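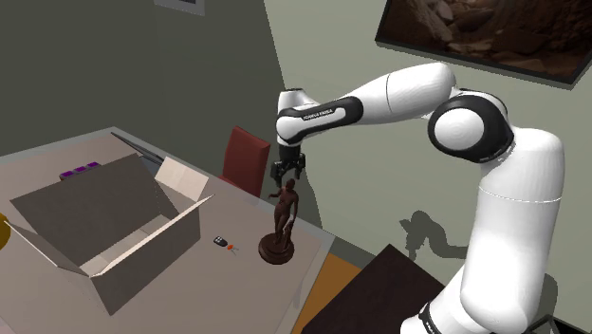
The simulated arm over the figurine, with the keys and the open box beside it on the table.

News from the Dillotdale workshop: 400 down, 200 to go

Oct 28, 2026

When we wrote to you in August, the packing project was little more than a plan and a very long list of things we hoped to try. We're happy to say it has grown up a good deal over the fall, and since so many of you wrote back to ask what we do all day with a robot that lives inside a computer, we thought we would give it the long version this time. Get yourself something warm to drink!

The aim hasn't changed. We want a learning system that can pick an item up from a cluttered table and set it down in a cardboard box, whatever the item happens to be and wherever somebody left it. To learn that, it needs to see the job done well many times over, by a person steering the arm. Each of those runs, from the first move of the arm to the moment it backs away from the box, is what we call an example. Our target for this first set is 600, and as of this week we have 400 that we're willing to keep.

All of it takes place in a simulated room, which our friends at Olberg helped us furnish. There's a table, a dark red chair behind it, a couple of pictures on the walls, and a white arm with a black two-fingered gripper that you'll probably recognize if you've spent any time in a robot lab. We did have a cheerful argument about whether the pictures and the chair were worth the trouble, as the arm never touches them. They stayed. A system that has only ever seen a bare gray room tends to get very confused by the first poster it meets, and we would like ours to be a bit more worldly than that.

The figurine has become everybody's favorite and everybody's headache. It's a slim standing figure in a shiny reddish brown, on a round stepped pedestal, with one bent arm sticking out from its side — and that arm is the trouble. Come straight down over the head and you have a narrow thing to hold and a wide foot swinging underneath. Come in lower and you have to think about where the elbow is. We've asked our drivers to try both ways, and to leave in the small pauses where they're making up their minds, provided the pause doesn't turn into a coffee break. Those little hesitations show up in the recordings as tiny corrections above the object, and we've come to think they're some of the most useful seconds we have.

The keys are a different sort of puzzle. They lie flat, with a small black fob and an orange tag, and there's very little for two fingers to get hold of. Most people go for the fob. A few go for the tag, out of stubbornness we suspect, and we keep those runs too when they end well. We were tempted to make the keys bigger and save everyone some grief, but real keys are small and real tables are flat, so small and flat they remain.

Between runs, things get moved. The box is turned, the objects trade places, and the light shifts a little. Early on we let the drivers do this by hand, and it was quite funny to find how tidy people are. Left to ourselves we put everything in nice rows, well away from the edge, with the box square to the table! Now a short program called Skostoteo picks the layouts for us, and it has no manners at all. It will happily stand a figurine near the corner of the table and set the box on a diagonal with its flaps out in every direction. The drivers grumbled for a few days and then got noticeably better.

On the subject of flaps, we owe an apology to everyone who sat through the first batch. We recorded up to 502 attempts before we settled on our 400, and a good many of the ones we dropped had to do with cardboard. The arm would brush a flap on the way in, the box would slide, and the item would come down on the wrong side of the wall. We now ask for a higher path over the box, with a slower descent once the gripper is well inside the opening. If a flap gets a light touch and nothing else moves, the run can stay. If the box travels, we start over. The dropped runs are saved in their own folder, as there may be something to learn from them later on.

Every kept example also gets a plain sentence to go with it, such as "put the keys in the box" or "pack the statue." We'd like these to sound the way people talk, so please don't feel you must be formal. Somebody wrote "pop the little fellow in the carton" last week, and we were delighted.

That brings us to the remaining 200, and to a request. The Kneževič room, at the end of the upstairs hall, has two driving stations set up, and both are free most afternoons. You don't need any experience with robots. It takes an hour or so to get comfortable with the hand controller, and your practice runs aren't counted for or against you. We'll sit with you for as long as you like. People who are left-handed, people who are slow and careful, people who have never played a video game in their lives — we would love to have all of you, as every driver reaches for things a little differently and the system is better off for seeing it.

Write to the workshop desk if you'd like a slot, and tell us which hand you prefer so that we can have the station ready.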